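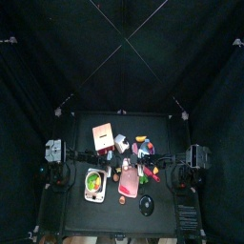 The robotics club at Truren Secondary began in June with one rule from its teacher, Alois Tanner: no competition until the students could get two arms to tidy a kitchen table. He meant a toy kitchen, and most of the first term went into finding out how hard even that would be. A typical start has the banana, the cutting board, the toaster and the brown eggs pushed together in the middle, with an arm on either side and black fabric on the walls and overhead. The students call it the Drelletti table, after the regional challenge they have since entered.

The Drelletti challenge asks school teams to complete a household job using two arms working together. Teams choose the job and get 14 minutes on the day. Judges award up to 100 points, and 60 of those are for the part of the job that needs both arms at once. A team that uses its second arm only to hold things out of the way won't get far.

Truren has one senior team and one junior team, and they share the same table. The seniors have it on Thursday after school and the juniors take lunch hours. Neither group is thrilled with the arrangement. Each team wants the objects left where it put them, and there is a laminated sheet beside the door about this, written by Tanner after an argument over a whisk.

Benedek Juhász is in Grade 11 and leads the seniors. He joined because a friend had signed him up, and he spent his first month labelling cables. He now does most of the planning for how the arms share space. The early plans gave each arm its own half of the table. That kept them from colliding, but it also meant neither one could help with anything in the middle, and the middle is where the marks are.

"We had two robots each doing half a job," Juhász says. "We had to let them get close, and that scared everybody for a while."

The team settled on packing up as its job, with a plastic bag as the shared task. A cup or a block keeps its shape when it is picked up. A bag folds, sags and sticks to itself, and its opening changes every time an arm moves. The students practised first by steering the arms by hand through a pair of controllers, taking turns and keeping notes on each try. They have set themselves a target of 200 recorded tries before the regional round. 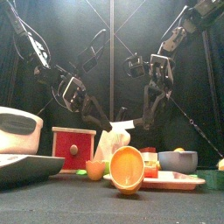
A plastic bag held up between the two grippers over the club's toy kitchen table.

Tanner teaches woodwork and physics, and says he learned most of the software a week ahead of his students. He doesn't touch the controllers during sessions. When something goes wrong he asks for it to be written in the log before anyone tries to fix it. The log is a plain paper book, now into its second volume, and the handwriting gets worse toward the end of each session.

The club's budget is small. Spare parts come through Sivville, a repair shop in town that gives the school a discount – and lets two students work there on weekends. The toys came from families and second-hand stores.

The juniors have picked a different job, setting out breakfast, and are still arguing about whether the toaster counts. Their team name is Xolalpa, chosen by a vote that went to a second round. The seniors haven't agreed on a name yet, and the entry form is due before the end of term.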